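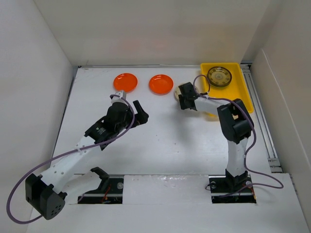 O meu telefone acordou-me numa terça-feira às seis e meia para me informar de que tinha uma experiência renovada. Eu não tinha pedido renovação nenhuma, e a experiência anterior, embora gasta nos cantos, servia-me. Durante a noite, a aplicação de notas que uso há anos, a Grumus, tinha mudado de sítio o botão de gravar, escondido as pastas atrás de um ícone que parece um garfo e trocado a cor de tudo. Imagine-se alguém que nos entra em casa de madrugada, pega nos dois pratos cor de laranja que estavam lado a lado ao fundo da mesa e os guarda num armário novo, por ordem de importância estratégica. Os pratos continuam a ser nossos, garantem-nos. Só é preciso aprender a encontrá-los.

Escrevo isto com a irritação de quem demorou uma manhã a localizar uma lista de compras. Mas o assunto é mais sério do que a lista (azeite, pilhas, detergente), e merece que se diga sem rodeios: as actualizações automáticas que mudam a cara de um programa deviam precisar da autorização de quem o usa. As correcções de segurança, venham quando quiserem, de preferência enquanto durmo. O resto pode bater à porta.

A Plernton, que faz a Grumus, explicou a mudança num texto de blogue com a palavra «jornada» no título. Li-o até ao fim, coisa que suspeito ter feito de mim um leitor invulgar. Diz lá que a nova disposição foi testada com 200 utilizadores e que a maioria concluiu as tarefas mais depressa. Não diz que tarefas, nem se esses utilizadores já conheciam a versão antiga. Uma pessoa que nunca viu o programa aprende qualquer disposição com a mesma facilidade. Uma pessoa que o usa todos os dias tem a mão treinada para ir a um canto, e a mão não lê blogues.

Falei disto com a Joelle Tannous, que desenhou interfaces durante boa parte da vida e hoje dá aulas a quem as vai desenhar a seguir. Ela teve pouca paciência para a minha lista de compras. Segundo me disse, toda a gente protesta nas primeiras semanas e quase toda a gente se esquece ao fim de um mês, e as empresas sabem-no tão bem que já contam com os protestos no calendário. «Se ninguém se queixar, a chefia acha que a equipa não fez nada.» Perguntei-lhe se isso não era um argumento a meu favor. Respondeu que era um argumento a favor de eu beber um chá.

Tem razão quanto ao esquecimento. Eu próprio já não me lembro de como era a Grumus antes da renovação anterior, contra a qual também me indignei. Só que o facto de nos habituarmos a uma coisa não prova que ela fosse boa. Habituamo-nos a quase tudo: a sapatos apertados, ao vizinho de cima, às janelas que perguntam se queremos avaliar a aplicação no exacto momento em que ela nos falha.

E há quem não se habitue. O meu tio Raed Nseir tem uma drogaria e gere o armazém com um programa chamado Tarawneh, que lhe instalaram quando o caderno deixou de chegar. São 1,147 artigos, diz ele, e conhece o preço de todos menos dos parafusos, por princípio. Em Junho, o programa actualizou-se e a coluna das quantidades passou para a direita da coluna dos preços. O meu tio encomendou 2,000 esponjas. Queria seis. Ainda hoje, em qualquer jantar de família, há esponjas para quem quiser levar, e quem não quiser leva também.

O serviço de apoio foi amável. Explicou-lhe que a alteração vinha anunciada nas notas de versão, e as notas de versão estavam de facto onde sempre estiveram, num menu que a mesma actualização tinha mudado de lugar. Fizeram-lhe um desconto na mensalidade seguinte. Ele ofereceu-lhes esponjas – recusaram.

Conheço os argumentos do outro lado, e alguns são bons. Manter várias versões de um programa custa dinheiro e dores de cabeça. Cada botão antigo que se conserva é um botão que alguém tem de testar. Suha Nimri, programadora numa empresa pequena, escreveu-me depois de ler um desabafo meu sobre o tema, e pôs a questão nestes termos: se deixasse cada cliente ficar com a versão de que gosta, passava os dias a arranjar canalizações de um prédio que já devia ter sido demolido. Aceito a imagem. Observo apenas que, quando se demole um prédio, é costume avisar os inquilinos.

O que peço é pouco. Um aviso antes, em linguagem de gente, a dizer o que muda de sítio. Um botão para adiar, e que «mais tarde» signifique mais tarde do que amanhã. E um período decente em que se possa voltar atrás sem ter de procurar instruções num fórum onde alguém já fez a mesma pergunta e recebeu como resposta «resolvido, obrigado», sem mais nada.

A Lurkcombe, cujo leitor de correio tem um aspecto que faria chorar qualquer aluno da Joelle, faz isto há anos. Pergunta, espera, e se dissermos que não volta a perguntar na estação seguinte. Continuo a usá-lo. É feio, cinzento, e o botão de enviar está onde o deixei ontem à noite.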